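Grultard Drama Board > Currently Airing > "Greltmont" (weekly) > Episode 8 and ratings talk

Page 3 of 5

marrowfield
22 February 2018, 07:14

Numbers are up for last night. Episode 8 dropped again, second week running. I was expecting it after the time slot got moved forward by half an hour, but I thought it would level off. Has anyone seen an official comment from Dekach yet? Last time they put something out by lunchtime.

pellam_j
07:31

Nothing from Dekach that I can find. The slot change hurt it, no question. People who watch the cookery programme before it are still watching the cookery programme when Greltmont starts.

I still think it's the best written thing they've had on since October.

Kgomotso Le Roux
07:52

I disagree about the slot. My whole family watches on catch-up and none of us could tell you what time it goes out. The problem is the hotel storyline. They've spent three episodes on who owns the hotel and I don't care who owns the hotel. Every scene with the two sisters is good and they get perhaps ten minutes a week.

Also the brother came back from abroad in episode 5 and hasn't had a proper conversation with anyone since.

tinribs
08:05

The hotel is the plot though. If you take it out there's no reason for the sisters to be in the same town.

Kgomotso Le Roux
08:11

They could be in the same town because they live there.

marrowfield
08:20

Catch-up isn't in the overnight figure, so your family won't show up until next week. I'd wait for those before calling it a flop. Episode 6 looked poor overnight and ended up fine.

Dace Urbonaitė
08:46

Morning all. For those who asked on page 2, I did get a place at the fan day. They had 800 people apply and 400 places, so I was lucky. It's in the old market hall, doors at eleven, and three of the cast are confirmed. The actor who plays Lindqvist is not one of them. He's filming.

The part I'm looking forward to is the prize draw for signed scripts. You write your name on a slip, the slips go in a basket and the cast pull them out on stage. They did the same thing for the last series and it took ages because two of the winners had gone for a sandwich.

I'm also doing a small swap table for our board. Photocards, the episode 1 postcards, spare magazines if anyone has them. I'm going to use a basket for the photocards so people can dig through. 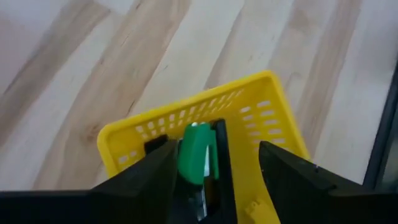

Yellow plastic basket, the kind with slots in the sides.

If you want anything put aside for you, message me with the card number and what you're offering. I can post inside the UK but you'd have to cover the stamp. Please don't ask for card 91. I have one and I'm keeping it.

pellam_j
09:02

Congratulations! Very jealous. Put sleeves on the cards if you're having people dig through them, mine got bent corners at the last swap I went to and they were all in a shoebox.

Is there a limit on how many you can take home?

Dace Urbonaitė
09:10

One in, one out. Good point on the sleeves, I've got a pack somewhere.

tinribs
09:27

Not being funny but half of the complaints on page 2 were that the fan day tickets went to people who haven't watched since the pilot. How did they choose?

Dace Urbonaitė
09:33

It was a random draw from the applications as far as I know. The form asked for your favourite scene but I don't think it was marked.

tinribs
09:41

Then why ask? I wrote a full page about the ferry scene.

hobbin
10:15

I wrote "the dog" and got a place.

tinribs
10:17

Unbelievable.

marrowfield
10:30

Back to the ratings for a minute. Somebody on page 1 said a drop like this means they'll cut the last two episodes into one. Is there a source for that? I've seen it repeated on three sites now and they all seem to be quoting each other.

hobbin
10:44

No source. It started as a guess in the comments under a recap. The episode count on the broadcaster's listing hasn't changed, I checked before posting.

Kgomotso Le Roux
11:08

I'd be quite happy if they did merge them. Sixteen was always too many for this story. You could lose the accountant completely.

pellam_j
11:15

The accountant is the only person in it who acts like a normal human being. He asks where the money went and then he goes home for his tea. I'd watch a whole series of that.

Kgomotso Le Roux
11:22

He has asked where the money went in four separate episodes.

pellam_j
11:24

And has anyone told him?

marrowfield
11:50

Mods have asked that spoilers from the episode 9 preview go in the other thread, so please move anything about the letter over there. Hobbin, I've edited the end of your post from last night for the same reason.

hobbin
11:58

Fine by me. I thought it had aired everywhere.

Dace Urbonaitė
12:36

Swap list so far: pellam_j wants 14 and 22, offering two of the postcards. Hobbin wants anything with the dog. I've got space for more, and I'll check messages again this evening after work.

tinribs
12:49

If you get a chance to ask them a question, ask why they moved the slot.

Kgomotso Le Roux
12:55

Ask them who owns the hotel.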